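Clalus posts first results from Eren, its method for teaching robots to handle soft clothing

PUVIMHAM, February 18, 2018 – Clalus today put out the first results from Eren, a research method that teaches robots to pick up, turn and fold bulky clothes. Work was done with project partner Grukerent, at the Puvimham site and in ordinary bedrooms.

Short version: Eren learns from people using hand-held grippers. No robot in the room while the teaching is done. A person works with a gripper in each hand, a camera rides on the tool, and the recording goes into training. The robot gets a matching pair of jaws later on.

The team trained on 125 recorded sessions. Four kinds of garment – puffer jackets, hooded jumpers, bath robes and kids' snow pants. In tests the robot finished 40 more folds than it did with the older Grukerent method, same garments, same number of tries. Most of the gain came on the padded stuff.

Padded clothes are a pain for robots. They squash, they spring back, and the edge you want to grab is often tucked under a big puff of filling. A towel lies flat. A winter coat doesn't, and the colour is often the same all over so the camera has little to go on.

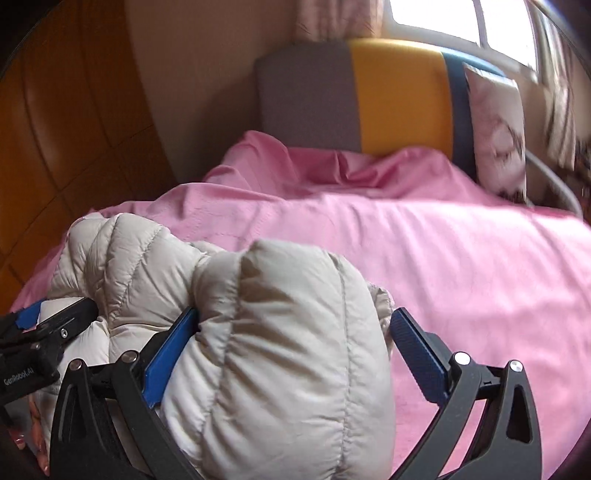
Eren deals with this by splitting each move into 2 parts. First the jaws open wide and close slowly over the thick part, and the method learns how far the fabric gives before it can be held. Then the other hand comes in to steady or spread the rest. Earlier methods tried to learn both at once and tended to let go half way thru.

Beds were picked over lab benches on purpose. Sheets wrinkle and slide, the light from a window changes all day, and that's where people fold there laundry anyway. Sessions recorded on a bench alone gave weaker results, the full numbers are in the report.

Some limits. Zips are still hit and miss. Dark garments on dark bedding, poor. The robot is also slow, a good deal slower than a person, and no work has been done yet on hanging clothes up. None of this is a product and there is no sale date.

What's next: a second round of recording, with doonas and sleeping bags added. Clalus and Grukerent plan to release the training recordings in June, along with the test list so other labs can run the same folds and compare.

The Eren report is available now on request from the Clalus media desk, Puvimham. Footage and stills also on request.

ENDS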